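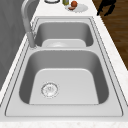

The Fonby building has had a new shared kitchen on the second floor since October, and with it a new set of feelings. The old one had a microwave with a door you held shut with your hip. Nobody loved it, but we understood it. The new one has soft-close drawers, and people keep pushing them, then pushing harder, then looking hurt.

A few notes from your building newsletter, then, starting with the thing everyone writes in about.

**Mugs.** Bevusum, who manage the place for us, ordered 204 mugs for the opening. They are gray, they stack, and they are leaving. They go upstairs in the morning with coffee in them and settle down on windowsills to raise families. If you have more than one on your desk, you are the reason the folks from Belay were drinking tea out of a measuring jug. Bring them back. There will be no questions, although there may be a look.

**The fridge.** It gets emptied on the last working afternoon of the month, at 4 p.m. Anything without a name on it goes. Anything with a name on it and fur also goes. Last month's clear-out turned up three open jars of the same pesto, which suggests that somebody here has a system, and that the system is buying pesto.

**Dishes.** Both dishwashers run at 10 and again at 3. "Soaking" is a fine thing to do to a pan for the length of a lunch. After that it is storage. The cleaning crew washes floors and counters, and they are very good at it, but their contract doesn't mention your lasagna.

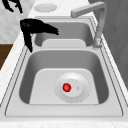 *Big basin in front, small one behind. Hand washing in the big one, please, rinsing in the small.*

The coffee machine deserves its own paragraph, and would insist on one anyway. It is an Omach, it makes nine kinds of drink, and seven of them are the same drink. When the light blinks orange it wants water. When it blinks red it wants beans. When it blinks both, go to the café across the street and let someone with training deal with it. Please don't unplug it – it forgets everything it knows and has to be taught about milk again, which took most of a morning last time.

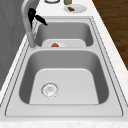
The grounds go in the brown bin, by the way, along with fruit peel and tea bags. A few of you have asked whether the compost really gets composted. It does. A van comes for it, and in spring we get a few bags back for the planters by the front steps, where the rosemary is doing better than any of us.

**Smells.** We had 31 replies to the question about microwaved fish. Opinion was firm and mostly in capital letters. The compromise is that fish may be heated before 11:30 or after 2, with the fan on high. The same goes for popcorn, which has fewer enemies but sets off the alarm.

**Lunch club.** Soup is back, at noon in the long room. Bring a bowl and 400 calories' worth of bread, or whatever you think is fair. To sign up, call the front desk at extension 3126 and say "soup." They'll know.
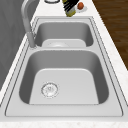
*The second-floor sink. Plates go in the dishwasher.*

Next issue: bike storage, and the return of the lobby plant.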